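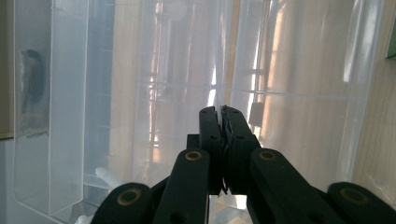

**Can a machine tidy a storage shelf without help yet?**

Some of it. In trials run by Sandeck, machines handled rigid, separate items well and still needed a person for thin, tangled or see-through ones.

PLEDDALE, March. Sandeck, which develops software for light handling work, today released the results of a trial on ordinary sorting and putting-away chores. The work was carried out with Felotex, a maker of two-finger grippers, and Wieser, a housewares retailer whose Pleddale stockroom served as one of two test sites. The other was a furnished apartment in the same town.

The trial covered 24 chores, from placing folded towels on a shelf to returning small parts to their bins. Each chore was first performed by staff using hand-held grippers, giving the software a record of how a person approaches the task with two fingers instead of ten. In all, more than 2,000 such demonstrations were recorded.

The software was then given 282 attempts with a robot arm and no human assistance. It completed 141 of them, or half. An attempt was counted as complete only if every item ended in its assigned place and nothing else on the shelf or table had been knocked over.

Boxed goods, cups and hard plastic parts accounted for most of the completed attempts. Results were weakest with short lengths of wire, plastic film and loose labels, and with clear containers, whose walls the software often misjudged. Speed also remains a limit. Stockroom staff finished every chore faster than the machine did.

"These figures do not support the claim that household robots are ready for sale, and we are not making that claim," Sandeck said in a statement. "They do show which jobs in a stockroom could be handed over first."

Wieser has agreed to host a second round of tests in Pleddale, limited to bin returns and shelf restocking. Store staffing will not change during the tests. Felotex will supply revised finger pads intended for thin materials, and the apartment chores will resume once those pads have been checked in the stockroom.

A summary of the results, including a list of all 24 chores and the scoring rules, is available from the Sandeck press office on request.

**About Sandeck**

Sandeck develops handling software for retail stockrooms, repair shops and homes. The company is based in Pleddale.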